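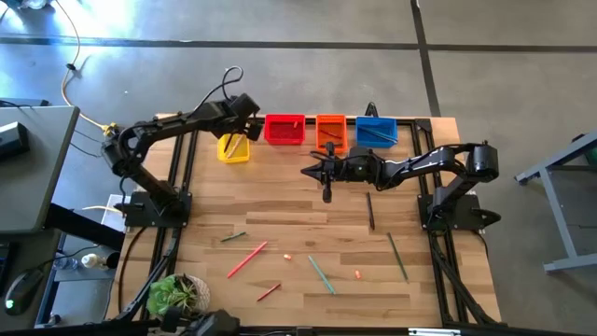 Progress report: example collection for two-arm sorting

Project: Birkness
Submitted to: Gesodport, program office

Since the last report we have moved from setup to steady collection. The sorting task is the first of the planned task groups. An operator drives both arms by hand through one sorting job, the joint positions and camera views are saved together, and the result is kept as one example. The learning system is trained only on examples that pass review.

We have recorded 2130 examples so far. Of these, 400 were rejected in review, mostly for dropped items or for a pause of several seconds in the middle of a reach. The rejected ones are stored separately and may be useful later for a failure detector, which is outside the current budget.

Sorting uses pencils, markers and small pieces, with colored plastic bins or baskets to put them in. Short pencils remain the hardest items. The operators have to bring the gripper down almost to the wood to get hold of one, and small errors in arm calibration show up at once. We now check calibration at the start of each session. 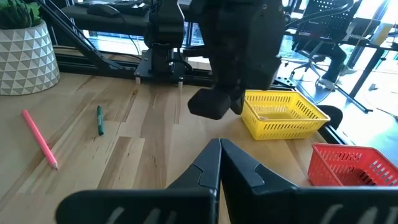
Prepared by the Hughes collection team for Gesodport - 9 Sep 2019

The wrist views have turned out to be worth the storage they use. In a side test, a model trained without them missed thin items in more than 32 of 50 attempts. We will keep recording them for all later task groups.

Two problems are open. The saved views from the two wrists drift apart in time during long sessions, and Liteck has been asked for a fix to the recording software. Until it arrives we restart the recorder between batches - this costs a few minutes each time. Operator hours are also running over plan, and we would like to move part of the travel line to cover them.

Next steps are to finish the sorting group, start on handing items from one arm to the other, and deliver the reviewed set with its notes in November. A decision on the travel line is needed before then.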